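Tuesday, late, kettle on for the last time

I have been meaning to write all week and have not managed it, so tonight I am making myself sit down before bed, even if it is only a page or two. The choir is the thing on my mind. We have been going over the Domer piece since the clocks changed and I think (I hardly dare put it on paper) that the altos have finally got hold of the middle section, the slow bit with the horrible leap up on the second page. I came home humming it and then hummed it all through the washing up, and I dare say next door heard every note.

Mum's old songbook came out of the box again too. She sang from it for years, and it still has her pencil marks all the way through, little ticks for breathing and in one place the word NO underlined twice. I should love to know what she had been doing wrong! I have borrowed a few of her ticks for my own copy and they help, they really do. I never did have her lungs – I run out halfway along the line and have to sneak a breath behind Ladi, who could hold a note from here to the coast and still have enough left over to ask what was for tea.

We had our usual long talk at the interval about the summer concert, standing up with our coats on as always, and of course it came down to the running order. I want the Domer last. I have wanted it last from the beginning, so people go out into the evening with that quiet ending still in their ears, and I said so at more length than I needed to. 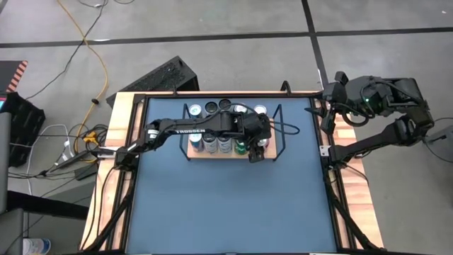

Lawal Anozie thought it ought to go first, while our voices were fresh and the audience was still sitting up straight, and he added that a quiet ending is a fine thing until somebody's bus is due. I did laugh, and then I was cross all the way home for having no answer to it. He may be right about the voices. By the end of 90 minutes I am croaking, and I am not the worst of us.

So I have lain on the settee trying it his way in my head. Domer first, then the two folk songs, then the interval, then the spirituals with everyone joining in on the last. It would be cheerful, I can't deny it, and Ladi would get her solo while people were still wide awake. I still think of that last chord going up into the roof with the light fading, though, and I can't quite let it go. I shall sleep on it and ring him in the morning.

Other things. The sweet peas are through and want sticks. I must take the blue skirt up before May, and find my black folder, which I have put somewhere sensible. My throat is a bit scratchy tonight so it's honey in the tea, and no humming until breakfast.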